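Posted in: Home & Garden > Floors, Walls and Ceilings

parquet_lost
Moved into the flat in Sutstead in June and the previous owner left me a light wood parquet floor, a white wall and a note saying the floor "likes to be left alone". It does not like to be left alone. It clicks. There is one block by the skirting that goes off like a biro every time I walk to the kettle, and the woman downstairs has started asking after my health.

I've had one quote to lift and relay the lot, which was more than I paid for my car. The other chap said to put a rug on it and think about something else. Has anyone here fixed loose blocks without taking up the whole room?

grumblethorpe
Yes. Work out which blocks move, lift only those, scrape off the old bitumen, stick them back down. I did 13 in my hall over a wet weekend and only cried during the scraping.

Do find out what the old glue is before you start. If it's black and smells of roads, most modern adhesives will sulk.

Tansy_B
Relaying is the only proper job, sorry. I went round sticking single blocks for two years and every time I fixed one its neighbour took up the cause. We had it all up in the end, 170 blocks, numbered on the back in pencil by my husband, whose sevens look like ones.

grumblethorpe
So it was the sevens that cost you the two years.

Tansy_B
The sevens cost us a fortnight. The two years were advice like yours.

stairrod
Before anybody lifts anything: is it heating season yet where you are? Blocks shrink when the radiators come on and settle down again in spring. Mine clicked from the first cold night and stopped by Easter. I had already bought the glue, which is still in the shed, going hard in an expensive way.

parquet_lost
It was doing it in June with the windows open, so I can't blame the radiators, much as I'd like to. I had a poke underneath with a palette knife and the glue is black. It does smell of roads.

I should say that the floor is a sort of herringbone, laid on the diagonal, and the blocks are thin. I'm not sure how many sandings it has left in it.

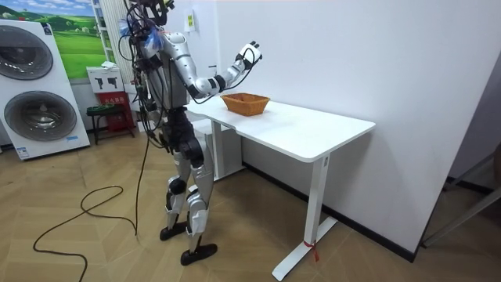 The other thing is the finish. It's gone dull in the middle and stayed shiny round the sides, so the room looks as if it's had a haircut from a monk. If I'm going to be on my knees anyway I'd like to sort that out at the same time. Oil or lacquer?

grumblethorpe
Oil. You can patch oil.

Tansy_B
Lacquer. You have to keep patching oil.

mizuno_m
I fitted floors for a long while and I agree with both of you, which I realise is no use. Thin parquet like that will take a light sanding, perhaps two, and then you are down to the glue. Go over it with a fine grit only. If the lacquer hasn't worn right through you may get away with a key and a fresh coat and no proper sanding at all.

On the clicking: press each block with your heel and put a bit of masking tape on the ones that give. Do it in the morning and again at night, as they move about. You'll probably find it's a patch by the wall where there isn't a proper gap left for the floor to swell. Take the skirting off before you blame the glue. I've been to plenty of houses where the floor was jammed up against the plaster and just needed somewhere to go.

Masanobu Mizuno (retired, knees also retired)

stairrod
This is the first sensible thing said on this board since the grout argument.

Tansy_B
The grout argument was sensible. I was right in it.

parquet_lost
Skirting's off. There is no gap. There is no gap at all, and somebody has filled what should have been the gap with what I think is car body filler. I have found a hairgrip, a foreign coin and a bus ticket for 13p.

I've hired an oscillating saw from Stan Tools in town, who want 133 pounds deposit for it and looked at me as though they expected to keep it.

grumblethorpe
Wear goggles. Body filler comes off in the direction of the face.

parquet_lost
Gap now cut along the long wall. The kettle block has gone quiet. Two others near the door have started up, in a lower key. Neighbour says she can hear an improvement but would I mind not sawing after nine.

Tansy_B
It's spreading. Get a pencil.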